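Perception Software Engineer, Hand Tracking and Manipulation

Grelteck — Jarkthorpe office
Full time, permanent
Job reference 1165

Grelteck writes control and perception software for two-handed robot arms. Our planning stack, Rungrueang, learns from recordings of people doing small tabletop tasks. We are hiring an engineer to own the part that turns wrist marker detections into clean hand trajectories.

You will join a team of nine led by Pichit Suksawat. Most of the work is in C++ and Python.
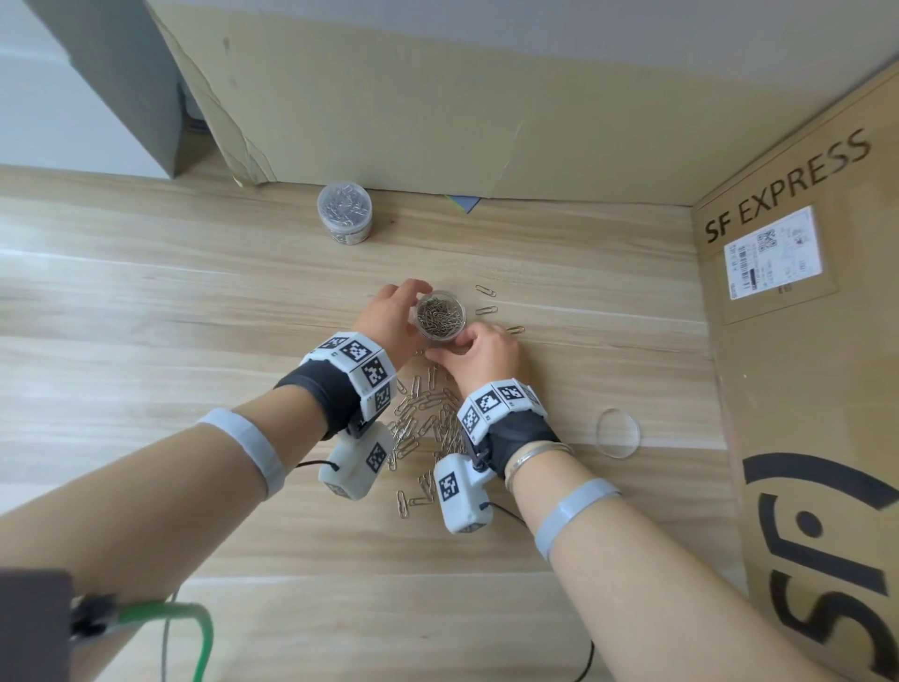 Tabletop task with paper clips, wrist markers on both arms.

What you will do

Maintain the marker detection and pose estimation code
Improve tracking when a marker is hidden or seen at a steep angle
Write tools that flag bad recordings before they reach the training set
Work with the control group on time alignment between cameras and arms

The current set holds nearly 1164 recordings, and the review tool is slow. Fixing it will be your first project.

What we ask for

Three years or more of work in computer vision or robotics software
Good knowledge of camera calibration and filtering
Comfort with Linux and code review
Experience with motion planning is useful but not required

Two days a week are spent in the lab, the rest can be remote. You will visit our test site in Tultitberg up to 20 days a year — travel is paid.

To apply, send a resume and a short note on a tracking problem you have worked on. The first interview takes 60 minutes and is held by video. Interviews start in February 2023.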